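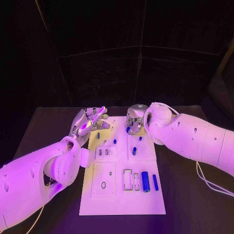
The fit of a peg

A peg that will not go into its hole is usually too big. The other common fault is harder to see: the peg is the right size, the hole is the right size, and the two still jam halfway down. Anyone who has put together a flat-pack shelf knows the feeling. Push harder and it locks. Let go, wiggle it, and it drops.

Sumeya Worku has spent most of her working life on that halfway point. Her firm, Alemneh, makes peg boards for hand therapy clinics, training workshops and test benches. Its main product, the Tarkberg, is a flat white board with raised plates screwed to it, each plate carrying a different set of holes. The pegs come in a separate tray. A full set has 48 of them.

"People look at the pegs," Worku says. "The pegs are the easy part. You can turn a peg to size all day. I spend my time on the mouth of the hole."

By the mouth she means the top edge, where the peg first meets the plate. On the easier plates this edge is cut back at a slope, known as a chamfer, which catches a peg held slightly off centre and guides it in. A wide chamfer forgives a lot. On the hardest Tarkberg plate there is no chamfer at all, only a square edge with the burr taken off, and the user has to find the hole by touch.

Clearance, the gap between peg and hole, is the second thing to settle. It is quoted as the difference between the two diameters, so a peg sitting dead centre has half that gap on each side. A loose fit lets the peg lean. As it leans it touches the wall at two points, one near the top and one lower down on the opposite side. If it is then pushed at the wrong angle, friction at those two points can hold it fast. This is the jam. A shallow peg is more prone to it than one already well into the hole, where the walls keep it straight.

Shape comes third. A round peg can be turned any way in the hand and still fit. A square one has four positions that work, an oblong has two, and a D-shaped peg has one. Worku grades her plates by this as much as by clearance, and she thinks it is often left out of account when boards are compared. A close-fitting round peg may take less time to place than a sloppy D.

Why the plates are raised is a fair question, as a hole drilled straight into the base would be cheaper. There are two reasons. A raised plate gives the hole more depth without making the whole board thick and heavy. It can also be swapped. The holes wear at the mouth long before anything else does, and a worn square edge turns into a small chamfer, which makes the test easier without anyone having decided that it should be.

Alemneh checks for this with a pair of gauges, one that should enter and one that should not. The advice in the handbook is to gauge every hole after 1,000 insertions on the hard plates. Worku accepts that few buyers keep count. The newer plates have a small reference hole in one corner, which is left unused, so that a worn mouth can be compared with a fresh one by running a fingernail over both.

Material took longer to get right. The first boards, sold under the name Osoler, had painted wooden plates. Paint built up inside the holes unevenly and the wood moved with the seasons. "We had a batch that passed in July and failed in the new year," she says. "Same pegs. The plates had shrunk." The Tarkberg plates are plastic, machined from sheet, and the pegs are made from a slightly harder grade, so that most of the wear falls on the part that is easier to replace.

Colour is a smaller matter, although it brings in more letters than clearance does. White plates show dirt but give a clear dark hole under most lamps. Under coloured light the contrast shifts, and a pale peg against a pale plate can be awkward to pick out. Worku keeps a few lamps by the inspection bench and looks at each new peg colour under all of them. Blue holds up well. Yellow was dropped.

Fixing the board down deserves more care than it gets. A board that slides by even a little will move to meet the peg, doing part of the work for the hand. Rubber feet help on a clean table. For repeat timing, Worku recommends clamps or screws, and a line marked on the table so that the board goes back to the same place and faces the same way.

The firm has sold 1,850 Tarkbergs so far. A smaller board, the Stukden, is due in July with two plates and a shorter range of shapes. The first run will be 100, all gauged by hand, and replacement plates will be sold singly.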